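第四章 先在假的世界里把它弄坏

读到这一章的人，手边多半已经有了一只还算像样的机械臂。第三章结束时它能通电，能回零，六个关节按顺序转一圈，最后停在离原位不远的地方。“不远”这个词我们在第三章里用得很宽容，从这一章起要收紧一些。

先交代一下背景。本书用的机械臂叫 Kurnusier，是在 Trivdale 共享工坊靠窗那张工作台上攒出来的。工坊的规矩贴在门上，第一条是用完台钻要清屑，第二条是不许在晚上十点以后开空压机，第三条是后来手写添上去的，只有四个字：机械臂慢。我们一直没弄清这是描述还是要求，就当两者都是。

Kurnusier 的关节电机是从旧设备上拆下来的，减速箱是买的，底座是一块切歪了又垫平的钢板。控制板用 Standa，原因是抽屉里有。读者若用别的板子，本章绝大部分内容照样适用，只有4.5节的接线表要自己重画。重画的时候请看着说明书画，不要凭印象。凭印象画的那一版，我们在附录里给它留了位置，旁边是烧掉的那颗芯片的型号。

4.1 为什么要仿真

学生最常问的问题是：机械臂就在桌上，为什么还要在电脑里再造一只？

答案和钱有关。真机每撞一次，轻则手指歪掉，重则齿轮崩齿，而配这种齿轮的店永远在休息。我们在第一个月里统计过抓取的尝试次数，仿真里一共跑了2618次，真机上跑了8次。那8次里有两次可以写进书里，其余的归入“调试”。假如把这个比例反过来，本书大概会在第三章完结，出版社也省心。

仿真还有一个不太体面的好处：没有人看见。在共享工坊里，一只机械臂认真地合拢手指，夹住一团空气，再把空气郑重地放进盒子里，这种事总会引来围观，而且围观者都有建议。在电脑里做同样的事，只有风扇声音大一点。

当然，仿真也会骗人。它骗人的方式很有教养，从不报错。摩擦系数填得太大，什么东西都夹得起来，手指简直像涂了胶；质量忘了填，木条轻得可以用意念搬走。本章后半部分的练习，大多是教读者怎样识破这种客气。

4.2 本章的任务

本章只做一件事：让夹爪靠近一根长条形的料，在靠近末端的位置夹住它，提起来，平移，放下。听上去像幼儿园的手工课。请记住这种轻松的心情，到4.6节时拿出来对照。

长条料难在长。夹一个方块，夹歪一点，方块也就歪一点；夹一根长条的端部，指尖上偏一度，另一头就能扫倒桌上的杯子。重心又不在手指之间，一提起来它就要往下坠，手指若夹得不够紧，整根料会绕着夹持点慢慢转下去，姿态相当优雅，结果相当难听。我们在真机上用过一根铝方管，它落地的声音让隔壁做陶艺的人把刚拉好的坯子捏成了别的东西。

所以动作要拆成几个阶段：预备位、接近、闭合、试提、搬运、释放。每个阶段都要有自己的判断条件，条件不满足就退回上一个阶段，不要硬着头皮往前走。初学者写的程序通常只有一个阶段，名字叫“抓”。

4.3 坐标系，或者说，哪边是上

接近阶段出错，十次里有九次是坐标系的问题，剩下那次是单位的问题。单位的问题很好认：机械臂以极大的决心伸向隔壁房间，因为你给了它400，心里想的是毫米，它理解成了米。凡是发现目标点远在楼外，先除以1000，再去怀疑别的。

坐标系的问题要阴险得多。本书约定三套坐标：世界坐标，原点在底座中心；工具坐标，原点在两指之间；物体坐标，原点在料的几何中心。三套坐标都画在仿真器里，用三种颜色的箭头表示，箭头可以隐藏。建议不要隐藏。 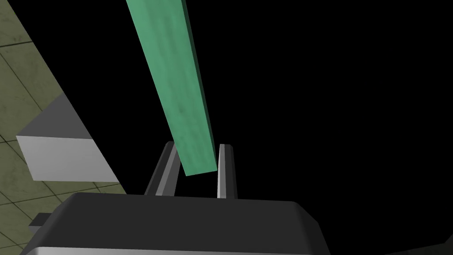 工具坐标的用处，要等到夹爪歪过来的时候才看得出来。底座不会转，世界坐标里的“上”永远是那个“上”，可是夹爪跟着手腕走，腕关节一转，它的“前方”就指到别处去了。仿真里把视角换到夹爪上，这一点最容易体会：两根灰色手指老老实实朝着画面上方，绿色长条的端头就在指尖附近，瓷砖地面反倒斜到了一边，连放在地上的灰色方块也跟着一起歪。在这种姿态下，如果接近指令还按世界坐标写，“向下走一点”就不知道会走到哪里去；按工具坐标写，只要沿手指方向前进即可。还要留意端头相对两指的左右位置。长条偏向左指，离右指还有一点空隙，此时应先横向修正，再谈闭合。直接合拢，先碰到的那根手指会把料推走，接下来你就要写一段追赶长条的程序了。那段程序我们写过，不推荐。

视角固定在夹爪上也有代价。背景大片是黑的，地面斜在一侧，人很容易忘记自己离地还有多远。4.4节会把高度读数加到界面上，在那之前请同时开着一个固定在底座上的旁观视角，两个窗口并排放。屏幕太小就轮流看，不要只看好看的那个。

4.3.1 动手之前的检查

打开随书工程里的 Aguiar 场景，先不要运行。确认三套坐标的箭头都已显示，确认长条的质量一栏不是零。然后把腕关节手动转过四分之一圈，在纸上画出此时工具坐标三根轴的方向，再与屏幕对照。

纸是必需的。在脑子里画的人，对照时总能发现自己画对了。

画错的话，回到第二章的右手定则，并确认用的是右手。这条提醒在初稿里没有，是试读之后补进去的。

画对了，就把手腕转回去，存一份工程副本，文件名里不要出现“最终”两个字。下一节我们让它动起来。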